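Home | Program | Speakers | Venue | Notes archive

Cask strength and proof-down: notes for the blending session
Speaker: Kaj Lykkegaard, Salla distillery
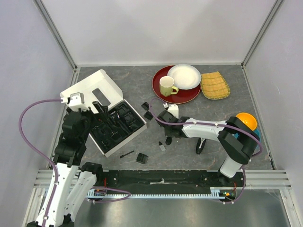

Start with the definition. Proof-down is the addition of water to matured spirit to bring it from cask strength to bottling strength. At Salla we do it in stages over several weeks. The vatting tank for the November batch held 2,955 liters before the first water went in and 3,149 liters after the last. Note for the room that volumes do not add: alcohol and water contract when mixed, so the water meter will always read higher than the gain in the tank. Weigh if you can. If you can't weigh, use the tables and correct for temperature. The same care applies to small trials on the bench, where an open package on a gray work surface is a source of stray odor, and the nose picks it up before any instrument does. Keep dry goods closed and away from the sample glasses.

SLIDE 2: Why stage it

Fast dilution can leave the spirit cloudy. Long-chain fatty acid esters come out of solution as strength drops. Below 46% the haze is common in unfiltered malt whisky, more so when the room is cold. Staging does not remove the esters. It gives time to watch them and to decide on filtration before the final cut.

Our sequence: first reduction to 55%, rest, second reduction to 50%, rest, then the final reduction. Rest periods are set by the taster. Bjarke Ketilsson will want to argue for longer rests. Let him, but keep it to the Q&A.

SLIDE 3: Water

Demineralized water for all reductions. Calcium in untreated water can throw a deposit months after bottling, and by then it is on somebody's shelf. We ran site water through the Tridach unit and checked conductivity at the outlet before each addition. Log the reading even when it looks normal.

Water temperature should match the spirit. Mixing gives off heat, so wait before taking a strength reading. A sample pulled too soon reads wrong and you correct for an error that isn't there.

SLIDE 4: Mixing

Slow recirculation, inlet below the surface. No splashing. Air sparging is used at some sites. We stopped using it because the top notes on the lighter casks went flat. (Pause for the tank diagram. Point out the sample valve at mid height.)

Tank layering is the common fault. Dense water goes to the bottom and stays there if the pump is undersized. Take 2 samples, top and bottom, and compare. If they disagree, recirculate and sample again. Do not average them.

SLIDE 5: Chill filtration

Keep this short. Filtration temperature matters more than pad grade in our results. The Steinarsdóttir casks were bottled at 46% with no chill filtration and a coarse pad only, to hold back char. The Codia blend went down to 40% and was chill filtered. Pass both samples now, Codia first.

Ask for mouthfeel before aroma. People who have already nosed the glass tend to score texture to match.

SLIDE 6: Records

One sheet per vatting. Cask numbers, volume and strength in, every water addition, temperature at each reading, initials. The batch sheet stays with the retained sample. Small runs of 1,000 bottles get the same sheet as large ones.

Questions I expect:
- Reduction in cask. Possible, slow, hard to control. We have one trial and no result yet.
- Density meter or hydrometer. Meter for daily work, hydrometer as a check.
- Caramel. Add after the final reduction, then recheck strength.

Leave the water jugs out for the tasting. Spare pipettes are in the box under the lectern.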